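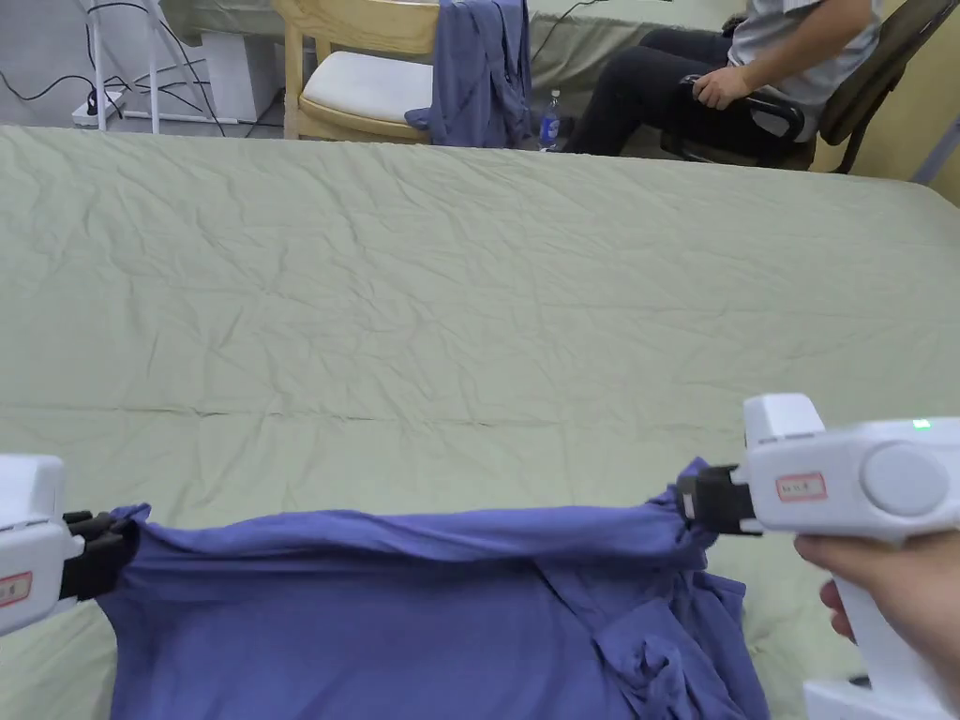

Un vêtement bleu-violet tendu au-dessus d'un drap vert pâle, atelier pliage.

21/03/2018
Par Lợi Hà
Imprimer | Envoyer par e-mail

Portes ouvertes chez Mesalora : le linge, encore le linge

J'avais lu sur le dépliant « l'art du rangement textile ». L'art, c'est beaucoup dire. On arrive par le parking de Fosex, on signe un registre, puis on attend environ 400 secondes dans un couloir qui sent l'adoucissant avant d'entrer dans la chambre témoin.

Le pliage se fait sur le lit. Je veux bien, c'est grand, on peut y étaler un tee-shirt sans se cogner aux murs. Mais le drap vert sauge était lui-même tout froissé, avec un long pli en travers, et pour une maison qui prétend m'apprendre à soigner mon linge, j'attendais mieux. Le bord du haut bien tendu, d'accord. Le reste pendait en tas mou, comme chez moi.

La méthode Vávra, vendue 7 euros en brochure, promet une pile qui tient debout. J'ai demandé combien de temps elle tient dans une armoire où deux enfants se servent. Réponse évasive. Le stand Paritz, au fond, proposait quatre modèles de boîtes, chères et trop profondes pour mes étagères.

Prochaine visite en janvier, sur inscription. Le café était correct.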